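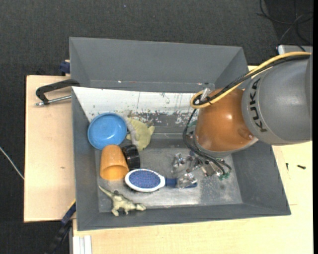
Bin picking, collection notes, 5/22/25

Goal for the day: 50 clean grasps on the mixed set, labeled, so that Mallet has something new to chew on overnight. Mallet is our grasp model, named by a committee of one (me, before coffee). It was trained mostly on boxes and has the worldview you would expect.

Set in the bin for the session: blue bowl, orange cup, hairbrush, the dinosaur, the yellow-green plush, and the short black ribbed thing that came out of the spares drawer and has never been claimed. I am logging it as "lid." Volkan logs it as "wheel." Please could we pick one before the label file goes to Zurkia, as their importer treats every new word as a new object and last month we shipped them two kinds of cup.

Rules, same as before. Tip the objects in, no arranging. One person drives the arm, the other calls the target and types the label. A grasp counts if the object clears the wall and stays in the fingers until the arm reaches the drop pose. If it falls on the way, it's a fail and we keep it. We want the fails. I say this every time and every time somebody tidies them out of the log.

Hairbrush. Volkan Yalçınkaya driving. Lying bristles up, so he went for the handle. His view is that a handle exists to be held and the robot should learn some manners. The head sits just above the dinosaur's head in this layout, which makes it a two-object problem whether we like it or not. Label carries the "contact with neighbor" flag. If you are relabeling old runs, add the flag there too; half of them don't have it and Mallet now believes the world is full of polite objects lying well apart.

Dinosaur. Low, close to the front wall, legs toward it. Driver's choice between the body and the tail. I banned the tail for the first half of the session and then unbanned it, on the grounds that Mallet will try it anyway and may as well see how it goes. Tail grasps get their own label: "dino_tail." No jokes in the label field, please. I spent part of the morning removing "dino_regret."

Cup. On its side, mouth toward the near wall. One finger in, one finger out works if you come in shallow. Driver kept wanting to go deep. Coming in deep puts the knuckles against the lid/wheel and you end up collecting data about that instead.

Bowl. Tilted up in the corner, so the rim pinch has to come from the open side. Slow. I gave up two attempts for lack of wrist. Logged as "aborted, reach," not as fails, since the fingers never closed.

Plush. Squashes, forgives everything, makes us look competent. Capped at 12 per session so it doesn't run the averages. The Okstead people never capped theirs and have a very fine model for picking up soft toys.

Tally at stop: 50 good, 21 failed and kept. Running total in the mixed set is now 598, fails included. Upload to Prokix went through on the second try; the first one timed out at the depth files, as is traditional.

Things to sort out:

The white sloping panel at the back of the front section is badly scuffed low down, dark patches showing through. The segmentation outlines them as objects with great confidence. Either we replace the panel or we start giving the scuffs names. I have asked for a new panel.

Glare on the bin floor toward the front, right of center. Same complaint as the panel: shiny patch, phantom mask. Try moving the lamp before anybody writes code about it.

There are two dark screws on the tabletop to the right of the bin. If they are yours, collect them. If they belong to the arm, tell me gently.

Check the bin clamps before each run, by hand, not by looking at them from the desk.

Next session: same set, dinosaur standing up if it will stand, and the narrow rear section stays empty until we agree what it's for. Volkan wants it as the drop zone. I want to leave it alone until the wall clearance is set properly. We have left it at that, and he has the stylus for the whiteboard, so expect to see his version drawn up first.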